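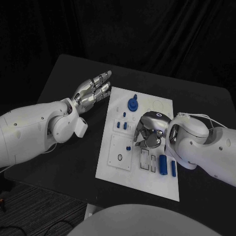
White board with blue parts on a black table

Gaete 2 Talk Show Desk Mic

If you've ever tried to record a panel show with four people who all talk at once, you already know why we got excited about this one. The Gaete 2 is a desk microphone made for chat shows, celebrity interview podcasts and the kind of daytime-style roundtable where the guest leans back laughing and the host leans in to interrupt. It picks up both of them, and it does it without making the room sound like a gym.

The first Gaete had a loud mute button. You could hear it click on every episode of every show that used it (we went back and listened!). The new one is a soft touch pad on the front lip, with a small light that the guest can see too - handy when someone wants to cough before a big confession about why they left their old show.

Nandi Matlala recorded her whole October run of Jisemen with a set of these, including the Friday reunion special where three former co-hosts turned up early and started gossiping before the theme music. All of it was usable. She keeps the tone switch on "warm" for herself and "flat" for guests, and we've ended up copying her.

In the box
Gaete 2 microphone
Weighted desk base
Foam cover, gray
Cable, 3000 mm
Carry pouch

Details
Item number: 1302
Made by: Nerkico
Pickup: front or front and back, switch under the base
Tone: flat or warm
Headphone jack: yes, on the rear
Connection: USB-C

Works with
The Grorkunent four-seat mixer takes the Gaete 2 directly, and you can name each seat on the mixer's screen. Older Grorkunent models need the adapter, item 3539, sold separately. The adapter does not carry the mute light, so guests on an older mixer will have to watch the host for a nod.

Care
Wash the foam cover by hand and let it dry overnight. Makeup comes out with plain dish soap. Spare covers come in gray and a really lovely dark red.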